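Pinza manual Plandach P2 con dedos acolchados

Utilizamos cookies propias y de terceros para mejorar su experiencia de navegación. Si continúa navegando, consideramos que acepta su uso. Más información en nuestra política de cookies.

Precio: 229 euros, impuestos incluidos
Disponibilidad: en almacén
Se vende con: cuerpo, juego de dedos con almohadilla, soporte de cámara, tornillería y llave
No se incluye: cámara, tarjeta de memoria, cable de datos

Vendemos esta pinza desde enero y seguimos sin estar convencidos del todo. Preferimos decirlo en la ficha, antes de que usted la compre, y no en el correo de respuesta a una devolución. El fabricante la presenta como «la herramienta definitiva para enseñar a un robot a manipular objetos cotidianos». Nosotros la presentamos como una pinza manual de dos dedos con una cámara encima, a un precio razonable, con un par de aciertos y varias cosas que habría que revisar.

Quien trabaja con este tipo de herramientas ya sabe de qué hablamos: se coge con la mano, se aprieta el gatillo, los dedos se cierran y la cámara graba. Lo que cambia de un modelo a otro es cuánto juego tienen las articulaciones, qué agarre dan las almohadillas y qué parte de la imagen se comen los propios dedos. Sobre esos tres puntos el folleto de Plandach dice poco, así que la hemos probado nosotros.

Con qué la hemos comparado

En el taller teníamos dos referencias. La primera es la Arnavum, que vendemos desde hace más tiempo y que cuesta bastante más. Lleva dedos de silicona blanda, con forma de cuña, y un gatillo de recorrido corto. La segunda es la Reisinger de raíl, más pesada, con los dedos montados sobre una guía lineal. Las tres se probaron con la misma cámara y sobre la misma mesa, con los mismos objetos y las mismas personas al mando.

No es un ensayo de laboratorio y no pretende serlo. Hicimos 20 tandas de agarre con cada modelo, apuntamos lo que se caía y lo que se giraba entre los dedos, y al final cada cual escribió lo que le había molestado. Si busca una tabla con fuerzas en newton, el fabricante publica una. No sabemos cómo la ha obtenido; lo hemos preguntado dos veces y la respuesta fue el mismo PDF.

Los dedos

Son placas planas y rígidas con una almohadilla oscura de tipo espuma, con textura, pegada a la cara interior. Es la solución más sencilla posible y, para piezas planas o con aristas, nos ha dado mejor resultado que la silicona de la Arnavum. Un listón de madera, una caja pequeña o la tapa de un envase se sujetan con firmeza y no pivotan. La superficie de contacto es grande y se nota.

Con objetos redondos la cosa cambia. Un vaso estrecho se agarra bien por el centro y mal por el borde. Las canicas, directamente, se escapan. La Arnavum las coge sin problema, porque la silicona se deforma alrededor. Aquí la placa no cede y la espuma cede poco.

La tela merece un comentario aparte. El folleto enseña una servilleta recogida limpiamente de una mesa, y hemos conseguido repetirlo, siempre que la servilleta tenga ya un pliegue levantado. Con la tela completamente plana, los dedos resbalan por encima. El canto de la placa es demasiado grueso para meterse debajo. Con prendas colgadas, en cambio, va bastante bien, y es seguramente el uso en el que más la recomendaríamos.

Queda por ver el desgaste. La almohadilla va pegada con adhesivo y es una pieza consumible, aunque Plandach no la anuncia como tal. En una de nuestras unidades de prueba la esquina inferior empezó a despegarse en la segunda semana. En la otra sigue intacta. Con dos unidades no vamos a sacar conclusiones, pero sí aconsejamos pedir un juego de recambio con la pinza – cuesta 26 euros, y la espuma genérica cortada a mano no queda igual.

Las articulaciones

Las piezas de unión entre los dedos y el mecanismo son de color turquesa vivo. El catálogo dedica al color un párrafo entero, según el cual «facilita la segmentación visual del efector». Puede ser. En nuestras pruebas no hemos encontrado ninguna diferencia atribuible al color, y un cliente que ya las tenía las pintó de negro mate sin que le pasara nada a su conjunto de datos.

Nos importa más el inserto roscado. Los eslabones negros llevan un inserto metálico redondo de color latón, y eso permite desmontar y volver a montar sin comerse la rosca. En la Arnavum el tornillo va directamente al material del cuerpo y a la quinta vez ya baila. Punto para Plandach, y de los que de verdad alargan la vida de la herramienta.

El juego lateral, sin embargo, es mayor de lo que nos gustaría. Con los dedos abiertos se pueden mover de lado con el pulgar, y al cerrar sobre una pieza fina no siempre quedan paralelos. Se corrige en parte apretando los tornillos de los eslabones, pero si uno se pasa, el gatillo se endurece y la mano lo acusa al cabo de media hora. La Reisinger no tiene este defecto. También pesa el doble en la muñeca, y en sesiones largas todos volvíamos a la Plandach.

La cámara y lo que ve

El soporte admite cámaras de acción de formato habitual. La inclinación viene fijada de fábrica y no se puede regular, decisión que no entendemos. Los dedos ocupan los dos lados inferiores de la imagen y dejan un hueco central por el que se ve la superficie de trabajo.

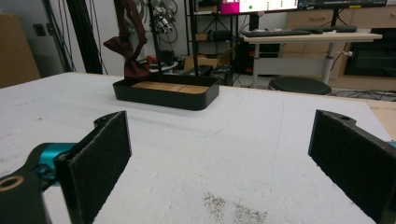
Para tareas de recoger y colocar sobre una mesa, ese hueco basta. Para trabajar dentro de un cajón o de una caja profunda nos ha parecido justo: cuando los dedos bajan, tapan precisamente lo que hay que coger. Con la Reisinger, que lleva dedos más estrechos, se ve más superficie a los lados. Con la Arnavum se ve parecido, aunque la silicona refleja la luz del techo y la espuma de la Plandach no.

Hay que contar también con el fondo. Un objetivo gran angular recoge media habitación, con sus estanterías, cables y monitores encendidos. Hay quien lo considera una ventaja, porque aporta variedad y puntos de referencia para el seguimiento de posición. Hay quien cuelga una cortina. El fabricante afirma que su programa «funciona en cualquier entorno», y nosotros hemos perdido el seguimiento varias veces delante de una pared lisa y clara. Pruebe en su propia sala antes de planificar una campaña de grabación.

El programa

La pinza se puede usar sin él. Si lo quiere, se llama Rarkik y se descarga con el código que viene en la caja. Sincroniza el vídeo con la apertura de los dedos y exporta en los formatos corrientes. La instalación nos costó una mañana, sobre todo por la calibración, que pide mover la pinza en círculos delante de un patrón impreso y falla sin explicar el motivo. El manual está en inglés y en un español que parece pasado por un traductor; «dedo» aparece en algún capítulo como «dígito».

Una vez calibrado, ha sido estable. Grabamos 2065 episodios entre las dos unidades y el programa no se cerró solo en ningún momento. La estimación de la apertura nos parece aceptable para la mayoría de tareas y escasa para piezas muy finas, donde el juego del que hablábamos antes se come la diferencia.

A quién se la vendemos y a quién no

Si va a recoger demostraciones con objetos domésticos de tamaño medio, cajas, bandejas, ropa colgada, y necesita varias unidades sin arruinarse, es una compra defendible. Si trabaja con piezas pequeñas y redondas, mire la Arnavum. Si necesita que los dedos cierren paralelos siempre, la Reisinger, y un operador con buena muñeca.

No la recomendamos como efector para montar en un brazo. Plandach vende un adaptador con ese fin y lo tenemos en catálogo porque nos lo piden. Lo hemos montado una vez, el conjunto vibraba al frenar y lo desmontamos. Puede que con otro brazo el resultado sea distinto, y si alguien lo consigue nos gustaría saber con qué ajustes.

Montaje y cuidados

Apriete los tornillos de los eslabones con la llave incluida, hasta que el dedo no caiga por su peso.
Limpie la espuma con un paño seco. El alcohol ablanda el adhesivo.
Revise las esquinas de las almohadillas cada semana de uso.
Guarde la pinza abierta. Cerrada durante días, la espuma se queda marcada.
Repita la calibración cada vez que cambie los dedos o mueva el soporte.

Envío y devoluciones

Los pedidos recibidos hasta el 14 de febrero se envían con un juego de almohadillas de recambio sin coste. Después de esa fecha el recambio se cobra aparte. Aceptamos devoluciones de pinzas usadas siempre que el cuerpo esté entero y no falte tornillería; las almohadillas despegadas no son motivo de rechazo por nuestra parte. La garantía del fabricante excluye expresamente la espuma, y la letra es pequeña, así que conviene leerla.

Para pedidos de más de cuatro unidades, escríbanos antes de pagar. Solemos tener pocas en almacén y la reposición tarda.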